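Skillmont Kids > Science > Everyday Materials > Why do clothes crease?

We use cookies to remember your reading level and to see which pages get visited. You can change your choice at any time in Settings.

Why do clothes crease?

Take a clean T-shirt out of a drawer and it will probably be quite flat. Leave the same T-shirt at the bottom of a school bag for a week and it will be covered in lines. Those lines are called creases. To understand where they come from, you need to know what cloth is made of.

What is cloth made of?

Cloth is made from fibres. A fibre is a very thin strand, often thinner than a hair on your head. Cotton fibres grow on a plant, around the seeds. Wool fibres grow on sheep. Polyester and nylon fibres are made in factories, mostly from oil.

One fibre on its own is weak. If you twist a lot of fibres together you get yarn, and yarn is much stronger. You can try this with a ball of cotton wool. Pull off a piece and it comes apart easily. Now twist a piece between your fingers until it is tight, and pull again.

Yarn is turned into cloth in two main ways. In weaving, two sets of yarns cross over and under each other at right angles. Bed sheets, jeans and school shirts are woven. In knitting, the yarn is made into rows of loops, and each loop is pulled through another one. Jumpers, socks and most T-shirts are knitted.

What happens when cloth bends?

When you bend a piece of cloth, the fibres on the outside of the bend are stretched a little and the fibres on the inside are squashed. If you let go quickly, most of them spring back. If the cloth stays bent, some of the fibres settle into the new shape.

Fibres are made of long chains of tiny particles called molecules. In cotton, the chains are held next to each other by weak links called hydrogen bonds. When cotton is bent for a long time, some of these links break and new ones form in different places. The new links hold the bend in the cloth, and that is a crease. 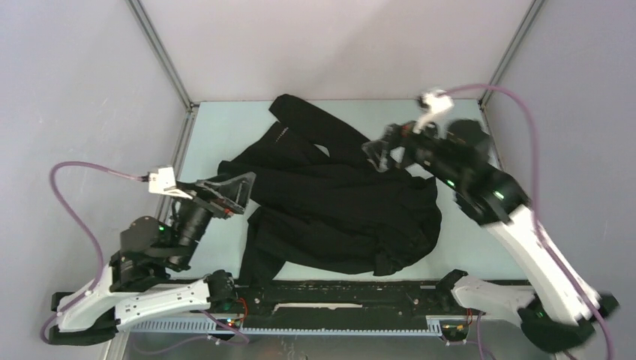 Not every bend in cloth is a crease. A fold is any place where the cloth turns back on itself or curves over, and most folds go away as soon as you pick the thing up and shake it. The black top in the photo has been left in a heap, and its folds are soft and rounded. The tops of the folds look a bit lighter than the rest, which helps you to see their shape even though the cloth is black. A crease is sharper than this, and it is still there after you have shaken the cloth and laid it out flat.

Water, heat and weight

Three things make creases worse.

Water gets in between the chains in cotton and loosens the links. As the cloth dries, the links form again. If the cloth is scrunched up while it dries, it will dry scrunched up. This is why a wet shirt left in the washing machine overnight comes out so creased.

Heat makes the chains move about more, so they can slip into new places. Polyester does not take in much water, but it can be creased by heat, for example in a very hot tumble dryer.

Weight presses the bends tighter. The shirt at the bottom of a suitcase is usually more creased than the one at the top.

How does an iron work?

An iron uses the same three things to take creases out. Steam loosens the links, heat helps the chains to move, and the weight of the iron presses the cloth flat. When the cloth cools and dries, the links form again with the cloth lying flat. Irons get hot enough to burn you badly, so only use one with a grown-up.

Which cloth creases most?

Linen creases very easily. It is made from the stems of the flax plant, and its fibres are stiff. Cotton creases easily too. Wool fibres have a natural wave in them, a bit like a spring, so wool tends to bounce back. Knitted cloth usually creases less than woven cloth, as the loops can change shape and then return.

Try it yourself

You will need two old cotton hankies, a bowl of water and some heavy books.

1. Wet one hanky and squeeze it out well. Leave the other one dry.
2. Scrunch each hanky into a ball.
3. Put each ball in its own plastic bag and place the books on top.
4. Wait one hour, then take the hankies out of the bags. Leave them, still scrunched, until the wet one has dried.
5. Open them both out and compare the lines.

Now hang the more creased hanky in the bathroom while someone has a hot shower. Look at it again once it has dried.

Words to know

Fibre: a very thin strand that cloth is made from.
Yarn: fibres twisted together into a long thread.
Molecule: a very tiny particle made of atoms joined together.
Crease: a line that stays in cloth after it has been bent or pressed.

Written by Darren Lightfoot
Last updated: 20/07/2025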